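Réparer, oui, mais avec quelles pièces ?

Depuis que l'on parle de réparabilité, on nous présente la panne comme une affaire de volonté. Il faudrait que le consommateur accepte de garder ses appareils plus longtemps, qu'il apprenne à dévisser un capot, qu'il renonce au modèle de l'année. Je garde mes appareils longtemps et je sais dévisser un capot. Ma machine à laver est pourtant partie à la déchetterie en septembre, pour un joint.

Le joint en question est un anneau de caoutchouc qui tient dans la main. Le fabricant, Stamholm, l'a vendu pendant plusieurs années sous une référence, puis sous une autre, puis plus du tout. Le service client m'a proposé à la place l'ensemble complet, cuve comprise, pour un prix qui dépassait celui d'une machine d'entrée de gamme. J'ai demandé si un joint d'un modèle voisin pouvait convenir. On m'a répondu que la compatibilité n'était pas garantie. J'en ai commandé un quand même, il était trop large de 5 millimètres.

Je raconte cela sans colère particulière. Une machine à laver n'est pas un drame. Mais je crois que l'histoire est banale, et qu'elle montre où se trouve le vrai blocage. Dans la plupart des pannes domestiques, le savoir-faire existe, le temps aussi, et souvent l'envie. Il manque une pièce qui coûte quelques euros et que plus personne ne fabrique, ou que l'on fabrique encore sans la vendre au détail.

Les règles en vigueur s'intéressent surtout à la durée pendant laquelle les pièces doivent rester disponibles. C'est utile. C'est aussi très insuffisant, pour une raison simple : une pièce disponible à un prix absurde ne l'est pas vraiment. Quand un bouton de four est facturé 66 euros, le fabricant a rempli son obligation et le four finit sur le trottoir. On peut afficher tous les indices que l'on veut sur l'étiquette du magasin, l'acheteur ne saura rien du prix du bouton avant de l'avoir cassé.

Je propose donc que l'on oblige les marques à publier, au moment de la vente, le prix des pièces les plus courantes. Pas la liste entière, que personne ne lirait. Une dizaine de lignes suffirait pour un lave-linge : le joint de hublot, la pompe, la résistance, les charbons, la courroie, la serrure de porte. Ces prix seraient gelés, hors inflation, pour toute la durée de l'engagement. Les fabricants diront que c'est impossible. Ils savent pourtant très bien combien leur coûte une courroie, puisqu'ils en achètent par palettes.

La seconde question est celle des formes. J'ai chez moi deux aspirateurs de la marque Prunenen, achetés à trois ans d'intervalle. Ils ont la même puissance, la même couleur, et le même nom à une lettre près. Les sacs ne sont pas interchangeables. Les tuyaux non plus, à cause d'un ergot déplacé. On me dira que cet ergot répond à une amélioration technique. C'est possible. J'aimerais seulement qu'une entreprise qui déplace un ergot soit tenue d'expliquer pourquoi, et de fournir l'adaptateur.

Il existe des secteurs où ce travail a été fait. Les vis de plomberie, les culots d'ampoule, les jantes de vélo obéissent à des normes connues. Personne ne s'émeut de pouvoir monter l'ampoule d'une marque sur la lampe d'une autre. La normalisation n'a pas tué l'invention dans ces domaines. Elle a déplacé la concurrence vers la qualité de l'objet, là où elle est utile à celui qui paie. Pour les petits appareils électriques, on en est encore à l'époque où chaque maison avait son propre pas de vis.

On m'oppose souvent l'argument de la sécurité. Un particulier qui remplace une résistance pourrait s'électrocuter ou inonder son voisin. L'argument n'est pas ridicule, et il y a des interventions que je laisse volontiers à un professionnel. Mais le professionnel se heurte au même mur. Le réparateur de mon quartier m'a dit refuser désormais les cafetières Sekiguchi, qu'il juge par ailleurs très bien construites. Le groupe d'infusion n'est vendu qu'aux ateliers agréés, et l'agrément suppose un volume d'activité qu'un homme seul ne peut pas atteindre. Il a donc les compétences, l'assurance et l'outillage, et il renvoie les clients chez eux avec leur cafetière sous le bras.

On m'oppose aussi le coût du stockage. Garder pendant quinze ans des pièces dont la moitié ne servira jamais immobilise de l'argent et de la place. Là encore, l'objection est recevable, à condition d'aller au bout. Rien n'oblige à stocker des pièces si l'on publie leurs plans. Une marque qui cesse de produire un bouton, un cache ou un clip de fixation pourrait en céder le dessin. De petits ateliers s'en chargeraient, à la demande, comme ils le font déjà pour les voitures anciennes. Beaucoup de pièces qui condamnent un appareil sont de simples morceaux de plastique moulé, sans secret industriel.

Reste ce que l'on fait des objets une fois jetés. Nous avons pris l'habitude de considérer le tri comme une réparation de rattrapage. On dépose le grille-pain dans la bonne benne et l'on repart la conscience tranquille. Le tri est nécessaire, et les gens qui en vivent font un métier difficile. Il récupère pourtant surtout de la matière, et très peu d'usage. Le moteur de ma machine fonctionnait parfaitement le jour où je l'ai déposée. La pompe avait moins de deux ans. Tout cela a été compté comme un seul déchet. J'ai demandé si je pouvais repartir avec la pompe d'une machine identique à la mienne, posée juste à côté, pour la donner à ma sœur qui en cherchait une. Le règlement l'interdisait.

C'est par là que je commencerais, si l'on me demandait mon avis. Autoriser le prélèvement de pièces dans les déchetteries, sous la surveillance du personnel, à des horaires fixés. Ouvrir dans chaque canton un comptoir où les réparateurs indépendants trouveraient des pompes, des moteurs et des cartes électroniques testés. Le coût serait modeste, les locaux existent souvent, et l'on saurait enfin quelles pièces manquent le plus. Cette information, aujourd'hui, n'est détenue que par les fabricants, qui n'ont aucune raison de la partager.

Ma nouvelle machine est une Premano. Le vendeur m'a assuré que les pièces seraient suivies. Je lui ai demandé le prix du joint de hublot. Il l'a cherché un moment sur son écran, puis il m'a donné le numéro du service après-vente, ouvert jusqu'à 17 heures.
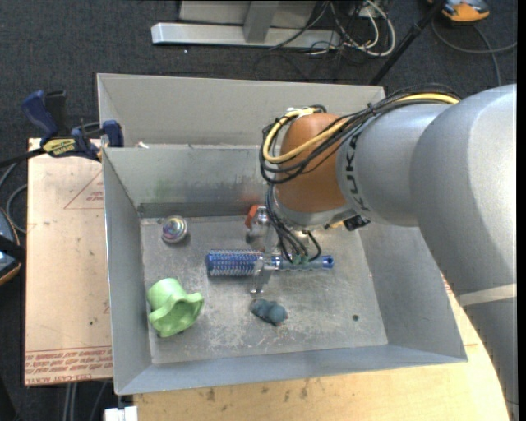
Une brosse à cheveux bleue parmi des objets dans un bac en métal, sous un bras robotisé KUKA.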